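Trimum Wants Schools to Pay for Its Table Kit. Should They?
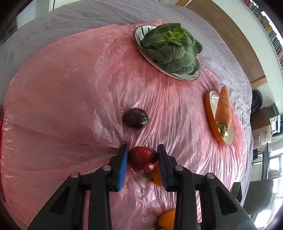 Trimum, the meal-planning company, is asking elementary schools to buy its produce table program at $972 per classroom for the year. The pitch is that kids who see fruits and vegetables laid out on a real table, plates and all, will ask for them at lunch. Maybe. But what does a school get for that money? A table cover, some plates, a stack of lesson cards and a weekly produce voucher. There's an apple and a plum set right on wrinkled pink plastic, a head of bok choy with a plate to itself, and one carrot on an orange-rimmed plate. Any parent could match it with a trip to the store and a drawer of odd dishes.

The company says the program has reached 2,441 students since it launched in January. Reached is a slippery word. Asked how many of those students ate more vegetables afterward, Trimum pointed to a survey that asked teachers whether their classes had "engaged with" the table. A child who rolls a plum across the floor has engaged with it.

Dewanti Nugroho, who runs the lunch program at Ostura Elementary, tried the kit in two rooms last spring. "They liked it the first week," she said. "By the third week it was furniture." She did see more kids take the bok choy when it was served, but she had also changed the recipe that month and wouldn't credit one over the other. Her school hasn't renewed.

Trimum does have an answer on cost. It says the price will drop to $89 a month for schools that sign up for the full year. Do the multiplication over a school year of ten months and the savings come to $82. Over twelve months, the school pays more than it would have up front.

The Drerkik district will decide next month whether to put the kit in its kindergarten rooms. Parents who want a say can send written comments to the district office before the vote. They might start by asking for the lunch counts from before and after, which Trimum has so far declined to share.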